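Search this site Search Menu

Setwood Community Orchard: Minutes of the May Meeting

Present: Gunther Haberkorn (chair), Sieglinde Oltmanns (minutes), Wichai Inthanon, Sunee Kongkaew. Apologies from Babar Magsi, who sent his notes ahead.

The meeting opened at 7 p.m. Minutes of the last meeting were agreed with one fix: the late pear is Dasberg, with one s.

1. Blossom. What a spring! Gunther reported that the old plum row flowered from end to end, even the tree we nearly took out last fall. Wichai saw plenty of bees on the warm mornings and wants to leave the clover uncut until June. Agreed, happily.

2. New trees. All 18 whips from Palomino Nursery are planted and staked. Sunee asked for deeper mulch on the slope, where the soil dries out fast. Babar's notes say the same. Wichai will order another load.

3. Money. Balance is $4000 before the fence bill. The plant sale brought in $600, our best yet, and the tomato seedlings were gone by ten o'clock! 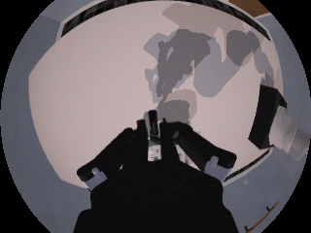
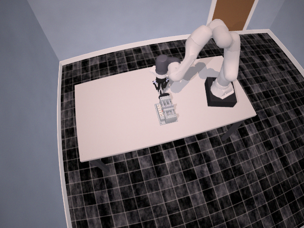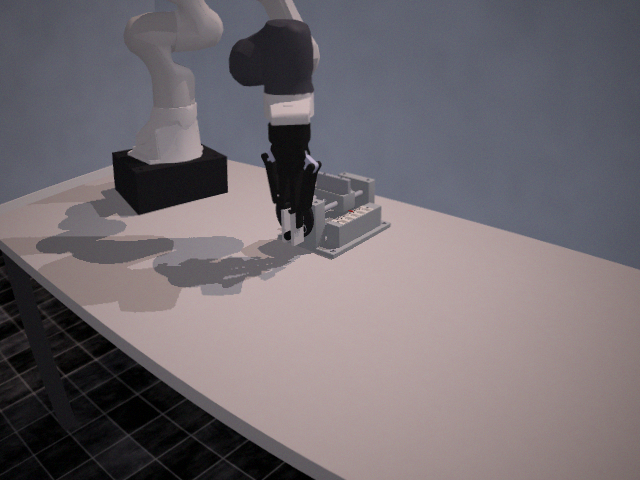 4. Water. The lower tap still drips. Gunther has the washer and will fit it on Tuesday. Sieglinde would love a second rain barrel by the shed, and everyone liked the idea. She will get a price.

5. Cider day. Brundutau Farm has offered us its press again, which is wonderful news. We need 20 clean crates and a lot more jugs than last time. Sunee will ask at the school. Wichai offered to bring his ginger cake and this was carried without a vote.

6. Other business. The path sign has faded. Babar has offered to repaint it, in green this time.

Closed at 8:15 p.m. Next meeting at Sunee's, bring a chair.

We use cookies to make this site work better. Accept Decline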